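## 3. Looking up a Council vote in Tramero

1. Open **Records** and type the file number. For the media law challenge, enter 2802.
2. Pick the member states you want, up to 19 at a time.
3. Click **Compare**. Results take about 3 minutes.

**Note:** Tramero marks a government as "supportive" if it filed any statement at all. We doubt that tells you much. Read the statement.

**Caution:** The "likely ruling" score comes from Drisura, and we have yet to see how it is worked out. Don't quote it in a briefing.

4. Export before you close the tab. Autosave is supposed to work as of the March update. Export anyway.

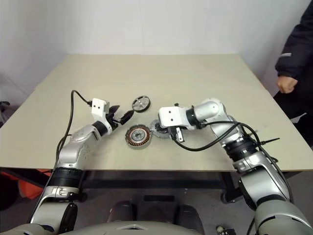
*Small motor parts on a beige tabletop.*

5. Check abstentions by hand against the Council minutes.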